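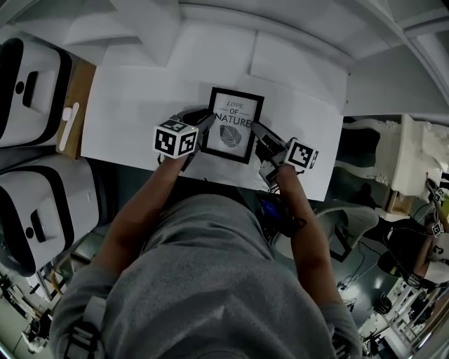 Prumlow packs framed prints for mail order, and in November it opened its training floor to visitors for an afternoon. I went mainly to see how the packing staff spend their time now that two of the lines are being automated.

The answer is that part of each shift goes to demonstration work. An operator wears a harness, takes a gripper in each hand and handles a frame the way the machine will later have to. Marker cubes on the grippers let the software recover their position. Wichai Prasertsri, who runs the floor, sets a target of 80 usable recordings per operator per shift. Anything longer than 33 seconds is discarded. 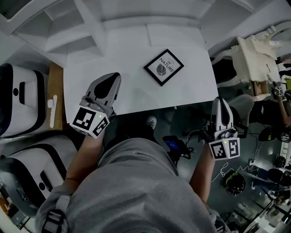 Black-bordered frames were chosen for the first product group. Glossy white ones come later, according to Prasertsri.

Pay was the subject of most of the questions. Demonstration hours are paid at the packing rate plus a supplement, and staff rotate out after 90 minutes. Mal-soon Wang, a packer for six years, said her wrists prefer packing: the trigger has to be held at a steady pressure, and the straps rub at the shoulder. She would like a lighter gripper. She also wants the rotation put in the contract, where it does not yet appear.

No jobs have been cut so far. Management would not commit beyond next year.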